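**skamberg_ops:** New house rule draft for the test bay: no drinks on the operator desk while the arm is powered. Thoughts?

**pilby79:** Lids on, I say. I've run 312 sessions and never spilled — cables hanging off the desk worry me way more.

**sirna_k:** Nope, I'd ban both. A loop of cable near a moving arm is a snag, period.

**pilby79:** Fine on cables. My coffee stays, though! Lid and all, next to the laptop.

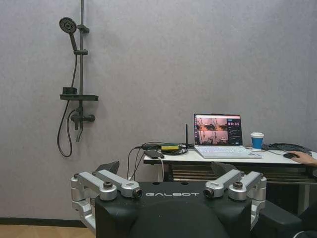 ## Draft rule, v2

- Cables tied back before power-on
- Drinks: still arguing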